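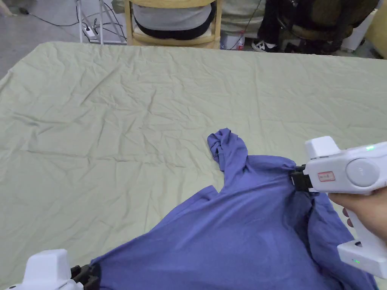
Folding table, green cloth on, blue T-shirt in progress.

Laundry room walk-through – Brutley house
Mar 9, 2023

Folding table
Legs locked: OK. I leaned on all the corners and it didn't budge.
Tablecloth: needs work. It's so creased that small stuff like socks and buttons could get lost in the folds. Please iron it or at least pull it flat before the next batch. Also check the side where it hangs over, I've caught my hip on that more than once!
Clear floor around table: OK, 40 inches on the door side.

Shirts and knits
Sleeves untwisted before folding: not yet on the blue one, the sleeve is rolled up in a knot near the top. Shake it out first, then fold.
Pulling on fabric: go easy. A T-shirt stretched tight across the front gets those long pull lines, and then the neck never sits right again (I've ruined 2 of my own this way).
Stack height: up to 5 shirts, please. Taller piles slide.

Dryer
Lint screen: cleaned, and wow, it was overdue.
Vent hose: OK, no kinks. The Hemilon clamp we put on in November is still tight.
Top of dryer: two boxes of Doltlow starch up there again. Move them to the shelf.

Iron and cords
Cord: no fraying.
Iron rest: wobbly – I'd replace it before anybody uses it next to that cloth.
Outlet cover: cracked at one corner. Fail, new one ordered.

Floor and light
Mat by the washer: curls up at the end, taped down for now.
Ceiling light: fine, though I'd love a brighter bulb over the table.

Still open: outlet cover, iron rest, cloth. I'll come by again once the cover is in.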